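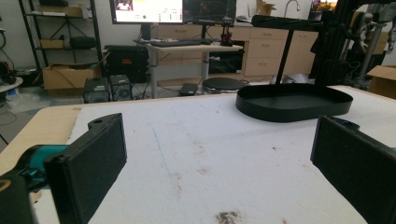
Protance Letter Case, large

Bought to store family correspondence from my grandparents' generation, mostly airmail sheets and small envelopes. Previously these were in shoe boxes in a loft. The case has now been in use since December.

The body is stiff grey board with metal corners. Outside length is 325 mm. The lid lifts off fully and fits closely, and one hand is not enough to remove it when the case is full. The maker claims room for 300 letters. I got about 260 in with their envelopes, packed upright and not squeezed. Letters stored flat, without envelopes, would probably reach the stated figure.

The set includes 18 card dividers with cut tabs. The tabs are too narrow for a full name and a year, so I wrote the year only and kept a separate index in a notebook. Pencil takes well on the card. Ink spreads slightly.

Two faults. The label holder on the front is glued and came away at one end within a month - a spot of PVA has held it since. The bottom divider slots are also cut shallow, and the last few cards lean when the case is half empty. A folded sheet of blotting paper behind them cures this.

I compared it with the Ornach box, which is cheaper and has a hinged lid. The Ornach is easier to open but 20 mm too short for legal envelopes. For ordinary notepaper either will do.

Spare dividers are sold separately by Meden, in the same size. Delivery took six days.

Reviewed 16th September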